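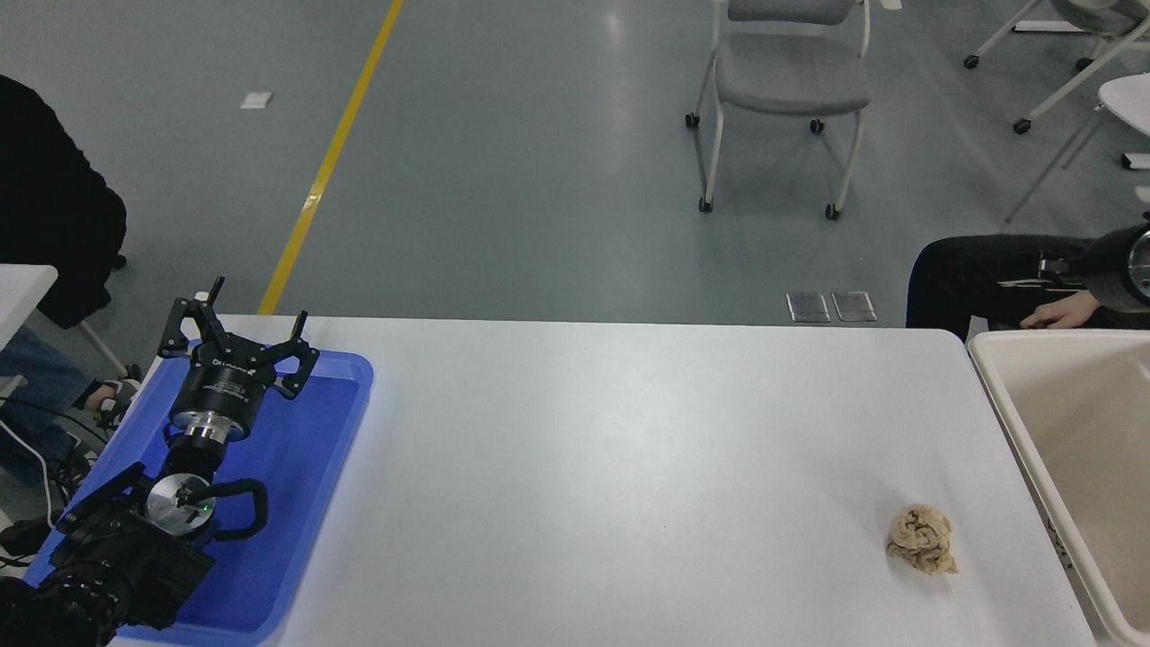 Hubert Aebischer wrote in under my last post to say that speed limits on small arms are a waste of everybody's afternoon, and that a robot which can only lift a bag of sugar doesn't need a rulebook. He's run arms for longer than I have, so I didn't want to fire back a one-liner. I've been chewing on it since, and I still think he's wrong – well, half wrong.

First the half where I agree. Most of the rules people stick on the wall are useless. At Tanura, where I spent a good part of July, there was a laminated sheet by the door with so much on it that I never once got to the bottom. It told you to wear closed shoes. It told you who to ring about the coffee machine. Somewhere in the middle it told you how fast the arm was allowed to go with people sitting near the table, and I'd walked past that for two weeks before Severin Stöckli pointed at it. So yes, Hubert, a rulebook like that may as well not exist!

But a speed limit isn't paperwork. We cap ours at 150 millimetres a second whenever somebody's inside the line on the floor, and I've stopped grumbling about it. The job is as dull as they come: pick up a ball of crumpled paper, put it in the bin, do it again. You sit beside it for hours. Your knees drift forward. You look at your laptop, you look at your phone, you start talking about lunch. That's the person the limit is for, the bored one, and by mid-afternoon I'm always the bored one.

And weight is the wrong thing to look at anyway (this is my main quarrel with the sugar argument). What the arm can lift tells you very little about what it feels like when a pointy finger comes at your hand. The arm itself is heavy. The fingers on a lot of grippers have corners on them. I caught my thumb once at Prantl, on a slow setting, with the force turned right down, and I said a word I can't put on this blog.

So what do we do? It fits on half a page, which I'm quite proud of.

**Before anything moves**

- Stop button within reach of whoever's sitting down, tested that morning by pressing it. Looking at it doesn't count.
- Say "moving" out loud and wait for an answer.
- Sleeves, lanyards and headphone leads away from the table edge.

**While it's running**

- 150 with people near, full stop. If you want it faster, everyone gets up and goes over the line first.
- One person has the controls and one person watches the arm. You can swap, but say so.
- If the paper misses the bin, leave it where it lands until the arm is parked. (This is the one we all break. I broke it twice in my first hour.)

**Afterwards**

- Park it, drop the power, then tidy.
- Write down anything odd, even if it sorted itself out.

That last one has paid for itself. We did 391 goes in one long stretch and the notes were mostly blank, as you'd hope, but three of them said the wrist cable had looked tight at the far end of the reach. Three different people, none of whom had mentioned it to the others. Severin read them back over a sandwich and moved the cable clip that same afternoon. It took him five minutes and a lot of muttering.

I should say that Skusance, who lent us their template, do it quite differently. Theirs has a waiting time built in: after any stop, 30 seconds with hands off before you start again. I found it maddening at first and I've come round to about two thirds of it. After a bad grab you're annoyed, and you want to jump straight back in, and that's just when you forget to say "moving". We haven't adopted it as a rule. I do it on my own though, quietly, and pretend I'm checking something.

Where I'm still unsure is who gets to change the page. At the moment anyone can, as long as they cross something out when they add something. Hubert would say cross out the lot. Clarnetti have a proper sign-off with two names on it, and I can see why a bigger place would want that, but I worry it ends up like the laminated sheet with the coffee machine on it.

Anyway, Hubert, you're welcome to come and sit in the chair for a whole afternoon – I'll even let you have the controls. Bring closed shoes. If anyone else keeps a short list like ours, put it in the comments, especially if you've got a better way of stopping people grabbing the paper off the floor.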